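Notes from the Ornerbridge Open Day

On Monday I attended the open day held by the automation laboratory at Ornerbridge, at the invitation of Arne Eichhorn, who directs its training program. Registration had closed at 149 guests, and we were taken through in small groups.

The morning began with a short talk by Si-woo Han on the Vullulum project. Its purpose is to teach robot arms ordinary handling tasks by recording people as they perform them. The operators work with hand-held grippers, and the recordings are later used to train the arm. Mr. Han reported that the current collection stands at 800 recordings and that a second site, at Prirside, will begin work in March.

I had expected a fenced work cell and a yellow line to stand behind. The work is done instead in a large, bright hall with a mezzanine, among tables and shelving, and the operators go about it on foot. Visitors were asked to keep their voices down during a recording, a request that was generally respected.

The Screwdriver Exercise

Tools with a round handle are considered a fair test of the padded fingers. The notch between the two pads holds the handle upright, and the textured rubber provides the grip.

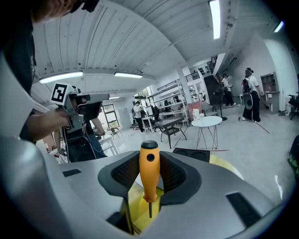 Questions From Visitors

Several guests asked how long an operator works without a break. Mr. Eichhorn replied that sessions are kept short and that operators rotate between stations. I asked whether the Wiegand arm, shown to us after lunch, could use recordings made at another site. He expects that it can, though the tests are not complete.

The laboratory will post the slides from the morning talk on its website.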